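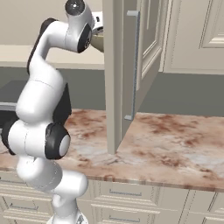
Why does my planner report a valid path for every motion when the arm still hits the cabinet door once I run it in sim?
Usually the planner is checking against a stale copy of the door. If the collision scene holds the door at its closed angle and the simulator has it swung open, the path is valid in the planner's world and wrong in the other one. Push the current hinge angle into the collision scene before each planning call, and check the spacing between collision checks along the path too.

Thread: Upper cabinet place, door collisions
Posted in: Motion planning
6 August 2021

gkun_arm
OK so the answer pinned up top is basically my situation, except I did sync the hinge angle and I'm still getting hits. The task is a bowl going into the upper cabinet with the door open. The arm has to reach up past the door edge and over the shelf, and there's not a lot of room in there once the forearm follows the hand in.

I'm using the Pilach planner with a sampling-based solver, 200 attempts per query, and I take the shortest path that comes back. Out of 1000 runs I get a good pile where the path was "valid" and then the door moves. As in, the hinge joint jumps a bit and the bowl pose goes weird after that. Has anyone had this? I've been staring at logs all week and I'm starting to see hinge angles when I close my eyes.
Gyula

tello_w
Is the bowl attached to the hand in the planning scene? I'd check that first. If you only grasp it in the simulator and never attach it on the planner side, the planner thinks the hand is empty and will happily drag the bowl through the door.

gkun_arm
It is attached, yeah. I print the attached bodies before every query. Good thought though, I lost two days to that one last year on a different task.

magdi_h
What's your edge resolution? The Pilach default is way too coarse for a thin thing like a door panel. The checker looks at one configuration on this side, one on the other side, both fine, and it calls the segment clear. I cut mine down by a factor of 3 and most of my phantom passes went away. Planning got slower, but I can live with slow.

gkun_arm
Oh that's interesting. Never touched it! Will try tonight.

emese_ny
I'm going to disagree with magdi a little. Resolution is worth fixing, sure, but a door that gets nudged sounds like a glancing contact to me, and that smells like tracking error. The path can be perfectly clear and the arm just doesn't follow it. What does your time parameterization look like, and how soft are the joint gains? With the elbow swinging around under the cabinet, a small lag at the shoulder turns into a lot of distance at the wrist.

Plot commanded against actual joint positions over the reach and look at the moment of first contact. If the commanded configuration is also in collision, it's magdi's thing. If it isn't, it's mine.

magdi_h
Fair test. I still bet on resolution, haha. People always blame the controller.

emese_ny
And the controller is always guilty :)

tello_w
Can I be the annoying one and ask what the collision mesh for the door looks like? I had the Clevard kitchen assets for a while and the bar handle wasn't in the collision geometry on the planner side at all, only in the physics. The panel was one flat box. So anything that brushed the handle looked clean to the planner.

gkun_arm
Walter. WALTER. I just opened the file and the handle is missing from the planner mesh. The physics one has it, posts and everything. I converted these with the Illis exporter and assumed it took the whole link.

tello_w
Yep, the exporter keeps the first collision element per link and drops the rest without a word. There's a flag for it. Check your drawers as well, they'll have the same problem.

gkun_arm
Re-exported with the flag and ran it again. Way fewer hits but there are still some, so I did Emese's plot on those. On most of them the commanded path is clear and the wrist is lagging as it turns in toward the shelf. So that part is on the gains, sorry magdi.

magdi_h
"Most of them" is doing some work there. What about the others?

gkun_arm
The others are commanded-in-collision, fine, fine. Both of you get a point.

emese_ny
For the lag, try slowing down only the last segment before you touch the gains. Stiffer gains will make it look fixed and then you get ugly forces when the bowl meets the shelf. I'd also pad the door by 2 cm in the planner and leave the shelf unpadded, otherwise you'll never find a goal pose for the place.

magdi_h
Not a fan of padding. It hides modeling mistakes, and he just found one! If he'd padded from the start, he might never have looked at that mesh.

emese_ny
Agree on the order. Fix the mesh, then pad. But I wouldn't run anything near a door with zero margin, in sim or anywhere else.

gkun_arm
Going with the slow last segment plus door padding, and the finer edge check because magdi will ask. The new batch is running now. If somebody has a decent way to diff the planner scene against the physics scene automatically, please post it, I've got a whole kitchen of cabinets to go through.

tello_w
I have a script that samples points on both meshes per link and prints the largest gap. It's ugly and it's slow on anything curved. I'll clean it up and put it in the tools section, probably in September.

gkun_arm
I'll take the ugly version today if you don't mind

tello_w
Sent. Change the path on the first line or it'll complain.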